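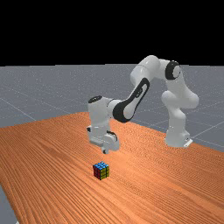
A Rubik's cube on a wooden table.

Put something on the waiting room table

Tue 6 February

I spent 80 minutes in the waiting room of the Mosedix clinic last month, and the only thing to do was watch a television with the sound turned off. It showed the same set of health tips over and over. There used to be a low table by the window with magazines, a jar of pencils and a couple of puzzles. The table is still there. It now holds a sign asking patients to check in on their phones.

I think the old things should come back, and I think it should happen in most places where people are made to wait.

The usual objection is germs. I take that seriously in a clinic, but the clinic has kept its door handles, its pens at the front desk and its chairs with arms. Those get wiped down. A plastic puzzle can be wiped down too. The tire shop on Wukari Street and the license office have even less of an excuse, and they cleared their tables years ago.

The other objection is that everyone has a phone. Most people do. My phone was at 20 percent when I sat down, and I needed it for the ride home. The man across from me had no phone out at all. Two children next to him had been through everything in their mother's bag and had started on the blinds.

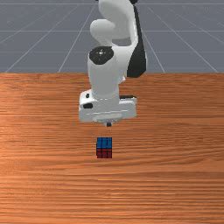

Would people really use a puzzle if it were left out?
Most would pick it up for a few minutes, and a few minutes is all it needs to fill.

I have seen it work. The Dremau branch library keeps a jigsaw going on a table near the copier. No sign explains it. People waiting for a copy put in a piece or two and leave. Strangers talk over it, mostly about where the sky goes. The one they had out in March was a harbor with far too much water in it, and it still got finished.

Cost is hardly a reason. The Meng thrift store sells used puzzles and games by the bag, and $200 would stock every public waiting room in town with money left over. The city's list of small purchases for last year has 3052 lines on it. I read a good part of that list, and I don't believe one more line would have hurt.

Pieces will go missing. Someone will peel a sticker or write in the crossword before you get to it. That was true when I was a child, and we still wanted to go to the dentist with the good table over the one with the fish tank.

Waiting is a large part of dealing with any office, and the people who run these rooms decide what it is like. A screen on the wall treats everyone in the room as an audience. I would like to be left alone with something to do – a puzzle, a deck of cards, a three-year-old magazine about boats.

The clinic has a comment box at the front desk. I put a note in it on my way out, using their pen.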